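The following notes record the purchase and first season of use of a Halell spinning reel, acquired in May for inshore saltwater fishing. They are intended for readers who buy tackle by mail and who wish to know what to check before the return period ends.

The reel was ordered from Voltport together with 6 spare drag washers. The order number was not accepted by the store's tracking page, and 17 days passed before the parcel arrived.

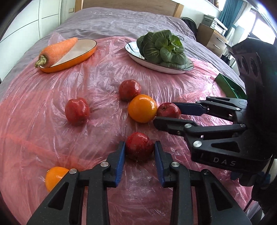

Drag should be tested at home before any line is wound. The spool is set to a light tension, a weight is tied on, and the weight is lifted steadily from the floor. A kitchen item will serve in place of a lead weight: an apple or an orange in a mesh bag, with a second and third added as the drag is tightened. The Halell released smoothly at every setting except the last, where it gripped and then slipped.

Victor Nyaga, with whom I share a mooring at Uvden, owns the earlier model and reports the same fault. He replaced the top washer and has had no further difficulty.

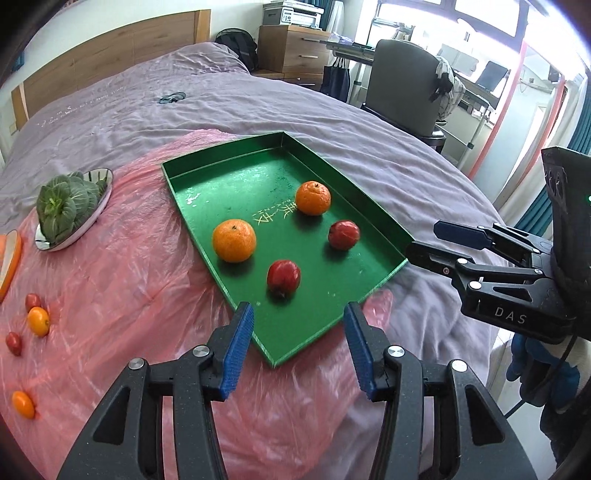
## Use on the Water

The reel was fished from the Ki breakwater on evening tides. It weighs 224 grams on my own scale, and casting for several hours caused no discomfort. The bail closed reliably by hand. Closing it with the handle produced a loose loop of line on two occasions, and I no longer do so.

Salt is the greater concern. After each outing the drag knob is tightened, the reel is rinsed under a gentle flow of fresh water,

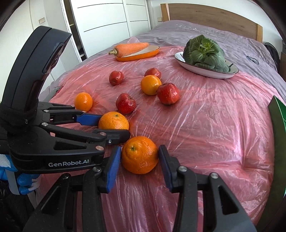

and the knob is then loosened again for storage. One drop of oil is applied to the line roller each month. Grease is reserved for the main gear, which I intend to inspect in the winter.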